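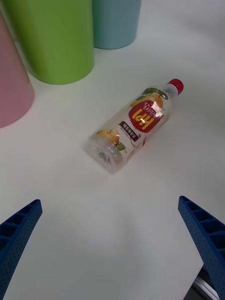

*Bottle on its side, three cups behind: one of the starting layouts.*

We are looking for 14 people to take part in a study on teaching two-armed robots by demonstration. The study is run by the Flarneck group at Plorkmont and continues through October.

Earlier work in our group used 362 demonstrations from trained staff. We now want to know whether people with no robotics background give demonstrations that a learning method can use just as well – and how many it needs.

## What you will do

You will guide the arms through short table tasks with a bottle and plastic cups, using our Fledik control handles. A typical task is to stand the bottle upright. Each session has 20 trials, with a break after the first 10.

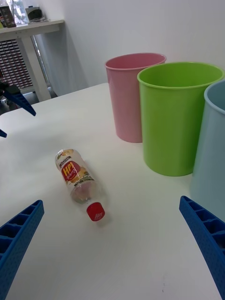
Some trials will go wrong. Please carry on as you normally would, as we record failed attempts too. You will fill in a short form on effort at the end.

## Who can apply

- Adults aged 18 or over
- No paid work with robots, past or present
- Able to use both hands comfortably while seated

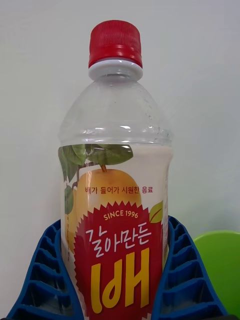 ## Payment and data

You will receive a Teuber gift card worth £20 per session. We store arm movements and wrist camera video under a code, without your name.
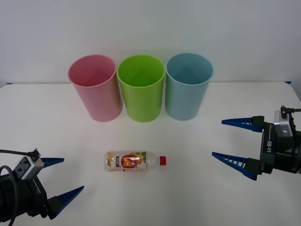 *Page last changed: 8 October 2023*

To apply, write to Miroslava Stelmakh at the Flarneck group office, giving two times that suit you.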